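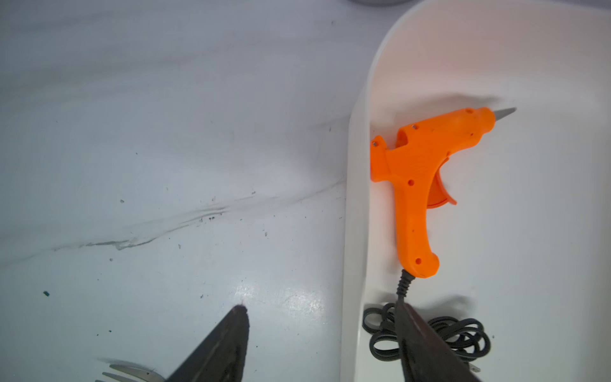 Clilwood Craft Room
Minutes of the members' meeting, Apr 9, 2022

The meeting was opened at the long table after the tea was served. The minutes of the last meeting were read and accepted with one correction: the shelf by the window was paid for by the members, and not by the house.

1. Tools that are kept on trays

It was agreed that every tool with a power cord will have its own tray. The orange glue gun now has the white plastic one with the raised rim. The cord stays in the tray together with the gun and should be gathered in loops, not wound tightly on the handle. One member said that tight winding has already damaged the cord of our old gun, close to the handle, and that we should learn from this.

A question was asked about the scuffs on the orange plastic. The meeting found that they are only on the surface and do not matter for the work. No new gun will be bought this year.

It was also asked if the tray can be used for beads when the gun is out. The answer was no. Beads have their jars.

2. Glue sticks

The cupboard has 36 sticks left of the clear kind. The Porer shop sells them in bags of 25, and the meeting decided to order four bags before the summer market. A member proposed the colored sticks also. After some discussion this was postponed – the last ones were not used up, and the gold ones are still in the drawer.

Please take a half stick before you open a new one.

3. Food at the work table

Several members have complained about plates and cutlery on the white table during gluing. Others answered that the kitchen is far and that the lunch break is short. It was decided that eating is allowed at the end near the door only. Forks go back to the kitchen on the same day. The proposal to forbid coffee was voted on and did not pass.

4. Summer market

We will share a stall with the group from Sistholm, as in the year before. They bring the roof and we bring the tablecloths. The wreaths should be ready two weeks before, so that the glue threads can be removed in peace. The pattern for the paper lanterns, which we call the Mazandarani pattern, will be copied again, as the old sheets are hard to read at the folds.

5. Other matters

The key to the cupboard is missing its label. A new label will be made.
The lamp over the sink was discussed, with no decision.

The next meeting will be announced on the door.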